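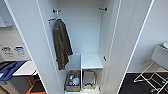

Zodwa Nkosi asked after the last session why the comparison uses a wardrobe at all, when a pegboard would give cleaner numbers and could be reset in seconds. A pegboard would. It would also hide most of what separates one fingertip from another, because every peg stands upright in good light with free space on all sides. A garment on a hook, a basket behind a divider and a door that has to swing past the arm put different demands on the hand, and a fingertip that copes with one of them often does badly at the next.

Unit notes: End Effectors and Viewpoints
Barnthorpe, two-arm bench
Notes by Waldemar Sowa, with corrections from Zuzanna Pawłowska

What is being compared

The unit compares two fingertip designs and two camera positions on the same pair of arms. The controller stays the same throughout (Remix, default gains, no force limit changes). If you alter a gain, write it on the run sheet and start a new block. Runs from either side of a gain change can't be pooled.

The fingertips are:

Esell, stepped. A tip that reduces in diameter towards the end. Stiff, narrow, easy to place behind a bar handle. Poor on cloth unless the fold is already standing proud of the surface.

Cieślak, flat. A broad finger with a long contact face, drawn up by Czesław Cieślak for an earlier version of this unit. Good on cloth and thin edges. Needs more clearance on approach and tends to touch neighbouring objects first.

The camera positions are head and wrist. Both are recorded in every run, but the operator is shown only one of them. Students sometimes ask for both. The two-view condition belongs to the next unit and has its own sheet.

The head view

From the head the operator sees layout. It is the better view for deciding which arm should take which task, and for judging whether a door is far enough open for the forearm to pass. Its weakness is depth along the line of sight. In a tall white cabinet with a pale back wall there is very little texture for the eye to work on, and operators consistently stop short when reaching for the back. Expect the first few reaches to be slow.

Glossy door faces cause a second problem. Highlights on them move as the head moves, and an operator who is watching a highlight will take it for a change in door angle. Fix the head before the approach and leave it fixed until contact.

Baskets reach the operator mainly as a rim. The contents can be seen from above but their height can't be judged well, so bottles should be approached from the cap downwards. A wire basket with a raised handle is the easier lift for either fingertip. Wicker has no single edge to take hold of, and the stepped tip goes between the strands.

The wrist view

The wrist camera gives up layout in exchange for contact. The finger is always in view, so the operator can judge the gap between finger and surface directly. What is lost is any sense of where the hand is in the room.
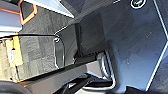 Fig. 2. Wrist view. Gripper finger along the bottom, silver U-shaped bracket at the base of the blue-grey panel.

Dark hardware against dark hardware is the hard case for this view. Automatic exposure is set by the largest surface, and when that surface is a mid-grey panel the shadowed parts beneath it lose their edges. Polished metal does the reverse and shows as a run of white highlights with no shape between them. Lock the exposure before a block starts. The setting that looks slightly too bright at the start pose is usually the one that still shows something when the hand is low.

Orientation is the other difficulty. The picture rolls with the wrist. An edge that runs diagonally across the view may be vertical in the room, and new operators correct for a tilt that isn't there. Marisol Mendoza has suggested printing the wrist roll angle in a corner of the operator's display. We tried it in August. It helped during free movement and made no difference during contact, when the operators had stopped reading it. It has been left switched off in the standard setup, and you may switch it on for practice.

Small round features

Screw heads, pivots and rollers are useful targets for checking the wrist camera, as they have a bright rim and a known centre. Bring the tip in slowly from one side until it touches, then stop and record the joint positions. Repeat from the opposite side. Half the difference between the two readings, less the tip radius, is the offset you enter in Remix.

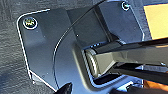 Do the check with the fingers in the state you intend to use them. An offset taken with the fingers open is not valid for closed fingers, particularly with the flat design, where the contact face shifts a little as the fingers come together. Take the offset again after any change of fingertip, even when the same fingertip goes back on. Seating varies between fittings by more than the resolution of the encoder.

Ridged cylinders need some care. A flat finger pressed on a ridged surface settles into the nearest groove, and the reading jumps. If two readings from the same side disagree, move along the cylinder and take a third. Do not average the first two.

Cable routing also affects the check. A cable that is slack at the start pose can pull at full reach, and the wrist then gives a reading that looks like contact. Run the arm through its range with nothing in front of it and watch the force trace. Any step in the trace with no object present is the cable.

Session two: doors and handles

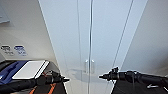 Reading time: 25 minutes, with the run sheet to hand

The start pose for the door task has both doors shut and the tips facing each other across the lower middle of the cabinet, clear of the door surface. Keep a gap between the tips. Both arms may move at the same moment, and the collision check in Remix treats the fingertips as the nominal cylinder, so the flat finger extends past what the software believes is there.

The handles are vertical bars on short standoffs, one on each side of the seam. Three approaches are allowed:

Hook. One finger behind the bar, gripper open. Fast with the stepped tip. With the flat finger there is rarely enough room between bar and door.

Pinch. Bar between the fingers, gripper closed. Slower, but the hand can push as well as pull. Required for the closing half of the task.

Edge. Finger at the seam, no use of the handle. Permitted only after the door has already been opened a little by one of the other approaches.

Open the left door with the left arm and the right door with the right arm. Crossing the arms is possible and has been done in demonstrations, but it blocks the head view at the moment of contact.

Watch for shadows. The arms can throw a soft shadow on white doors, and in the head view its border is easily mistaken for the point where the tip will land. Operators who rely on it make contact too early on one side and too late on the other. Judge from the tip and the handle only.

Procedure

Fit the fingertip and take the offset.
Fix the head, lock both exposures, choose the operator's view.
Run one practice attempt. It is not scored.
Run a block of 25 attempts with one fingertip and one view.
Rest for 5 minutes, away from the display.
Change the view and repeat. Change the fingertip only between sessions.

An attempt ends when both doors are past the marked angle, when the operator calls stop, or when the controller faults. A fault is scored as a failure whatever the door angle. Slipping off the handle is not a failure if the operator recovers, but note it in the remarks column.

Logging

Force and joint data are logged at 1000 Hz, video at the camera's own rate. The two are aligned afterwards from the start tone, so do not trim the files. Name each file by block, fingertip and view, in that order. Earlier groups put the operator's initials in the file name. Please use the operator code from the sheet.

Reporting

Report success and median time for each condition separately. Do not give a single score for a fingertip. Last year's pooled figures put the two designs nearly level, which concealed a large difference between hook and cloth tasks in opposite directions.

Include at least one force trace of a failed attempt, with the first contact marked. If the failure was caused by the view, say which part of the motion could not be seen. Remarks such as "camera poor" will be returned.

Maximum 2 pages for the written part, traces on separate sheets. Queries about the offset procedure go to Zuzanna Pawłowska, and queries about Remix faults to Waldemar Sowa, with the log file attached.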